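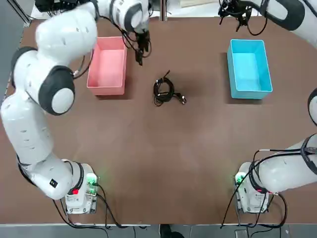 The sorting table at Wultach: two arms, two bins and one coiled cable.

Hello! I'm Shabnam, and I look after the equipment budget at Siton. We need a part-time equipment planner to help us decide what to buy next, and I'd love to hear from you if spreadsheets and small plastic tubs both sound like a decent way to spend a week.

We sort returned leads and chargers for repair shops. So far we've got the one table with its pair of arms, and from April we want to price up more of them. That means the arms themselves, but also the dull stuff I keep forgetting until the invoice lands – spare grippers, wiring, power supplies, bins, tables that don't wobble, delivery. Last time I left out the cable trunking altogether and had to go back to Ehsan with my cap in my hand.

The job is 12 hours a week for 26 weeks, split however suits you, as long as one day is at the Wultach workshop. You'd be ringing suppliers (Pistska and Warraich to begin with), getting quotes that can be compared line by line, and sitting with Iqra and Noman while they run the arms so you know what wears out and what gets in the way. Then you and I write the plan together.

You don't need an engineering degree. I'd like you to have bought kit for a workshop, lab or warehouse before, and to be happy asking a salesperson the same question twice. Knowing a bit about leasing would be lovely, as we haven't decided whether to lease or buy.

To apply, send me a CV and up to 200 words on something you bought for work that you'd choose differently now. No cover letter, please! Kamran and I will read everything that comes in by 23 February 2019, and we'll ask 8 people over for a chat and a look at the table. Travel is paid, so keep your tickets.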